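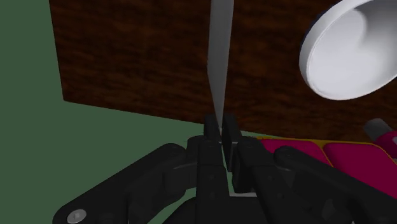
Gripper at work in the simulator, on the pointy end.

October | By Jouko Turunen | 1 min read

Mudari is putting a robot arm on the packing bench and wants 16 packers to tell us what that does to their day. So far it has trained in simulation, where it never asks for Tuesday off. 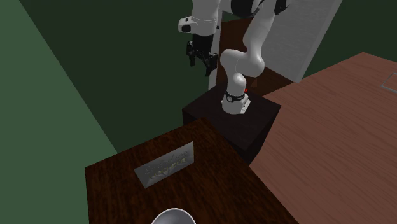
You'd work beside it for two shifts at full pay and complain in detail. Over 30 complaints gets you lunch.

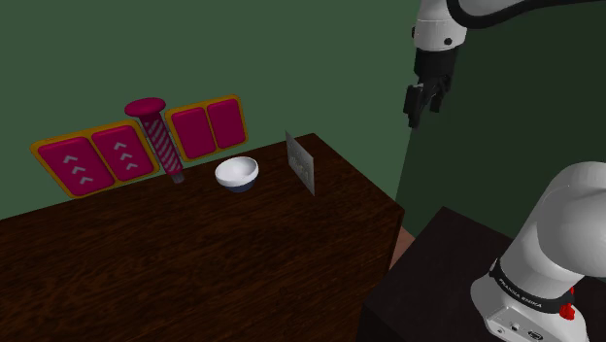

Your job stays yours, though the dull reaching may go. No coding needed. Sign up at the Fimari desk.

Contact | © Mudari | Back to top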